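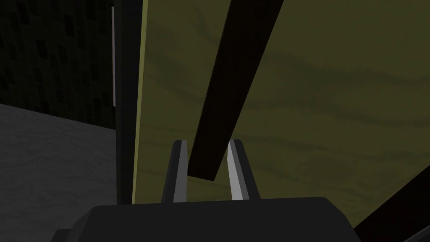

Why does bread go stale, even when it's kept well wrapped?
Mostly because the starch in the crumb slowly firms up again after baking. Drying out plays its part too, but a loaf can lose hardly any water and still turn hard and crumbly.

Bread and Baking, evening course, Jarnton
Notes for session 5: Keeping and Staling

Welcome back, everyone, and thank you for the lovely rye loaves last time (I took two slices home and they didn't see the morning). Tonight is more talking than kneading, I'm afraid, but I promise you'll have your hands in some dough before we finish.

What happens in the oven
Flour is mostly starch, packed in tiny grains. As the dough heats up these grains soak up water, swell and soften, and that is what gives new bread its tender, slightly springy crumb. By the time the middle of the loaf has passed 80°C, most of that swelling has been done. We'll be using the Bincombe white flour again, so you can compare notes with your tin loaf from the second session.

What happens afterwards
As the loaf cools, the starch begins to settle back into a tighter, more orderly shape. One part of it does this quickly, within hours, and we're glad of it, as it lets us cut a clean slice – anybody who has torn into a loaf straight from the oven will remember the gummy middle. The other part takes days, and this is the slow firming we call staling. Meanwhile water creeps outwards from the crumb to the crust, so the crust turns leathery while the inside feels drier than it really is.

The fridge question
I get asked this every year. Staling goes fastest at temperatures a little above freezing, so a fridge is a poor home for a plain loaf. The freezer is another matter altogether and stops the process very nearly dead. Slice first, wrap well, and take out what you need. A bread bin or a cloth bag is fine for a day or two, though do keep an eye out for mould in warm weather.

Bringing it back
Warming a stale loaf loosens the starch again. Run the crust quickly under the tap, put it in a hot oven until it feels crisp, and eat it the same day, for it will firm up again sooner than before. It won't help a loaf that has truly dried out, but there's always bread pudding, and I have strong views on bread pudding which I'll save for November.

For next time
Bake one plain loaf and cut it in half once cool. Keep one half wrapped on the worktop and the other wrapped in the fridge. Taste both after roughly 36 hours and jot down how they feel when pressed, how they slice and how they toast. Please write in pen, and bring your Travell booklet, as we'll be starting on enriched doughs.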